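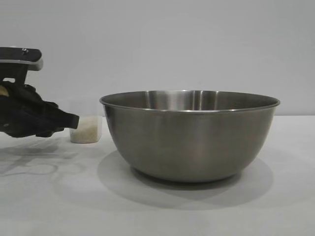

Can the Giltska pour my rice yet?

By Glenys Gwynne | June

I've wanted a machine to take over supper since I was old enough to be told to peel potatoes, so when Pliramport let me spend an afternoon with the Giltska, their tabletop kitchen arm, I said yes before I'd finished reading the email. I'm a home cook who writes about gadgets (hello if you're new!) and I judge this stuff the way I'd judge a garlic press. Does it save me any bother, and do I have to wash it?

The chore I picked was the dullest one I know: get dry rice out of a cup and into a mixing bowl. My nephew could do it at four. For a robot it's a nasty little job, because the cup is clear and weighs next to nothing, and the rice slides all at once when you tip too far. If you squeeze thin plastic too hard it buckles, and if you don't squeeze hard enough, well, get the broom.

So what did I think? I liked the approach a lot. It comes in slowly and low, fingers a bit apart, and it fusses over its position like my mother parking the car. The soft black covering on the hand is a nice idea too, and I'd be much happier with that near my good glasses than bare metal. I do want to know how you clean it, though. Fabric and flour are not friends, and the folds worry me. Pliramport says the cover comes off for washing. I didn't get to try that myself.

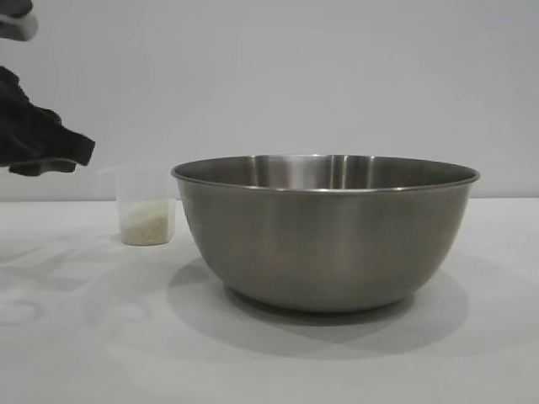
The Giltska's hand near the measuring cup, rice still inside.

The pour is where I'd call it a trainee. On its better tries the rice went in with a steady little rattle and I clapped like a fool. On the others it tipped too early and the grains hit the rim and skittered off, and once it stopped halfway and just held the cup there — I had time to check my phone. I'd have cooked the rice by then. A person doing this doesn't think about it at all, and you can feel the machine thinking.

Setup is easier than I feared. You clear the counter, bolt down the base, and walk it through the job 2 or 3 times by hand. It does like a plain, tidy surface, and my kitchen has never once been plain or tidy. The Vieira arm I tried last year coped better with clutter but had hard fingers, and it crushed a yogurt pot in a way I still find funny.
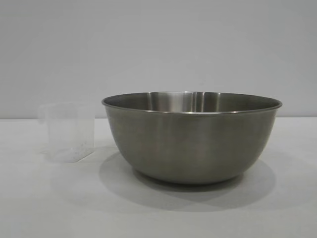
Would I buy one?

At the $1,000 they're talking about, no, not for my house. At $500 I'd be tempted, mostly for the fun of it. If you run a small lunch place like my friends over in Borport, portioning the same dry goods every morning, I can see it earning its spot sooner than you'd think. For the rest of us, give it a couple more versions. I'm scoring the hand a 9 and the pouring well below that, and I'd love another go when the new software comes out.

Filed under: Kitchen Gadgets, Home Robots, Hands-On Reviews

Contact Glenys | Copyright Glenys Gwynne, all rights reserved | Back to top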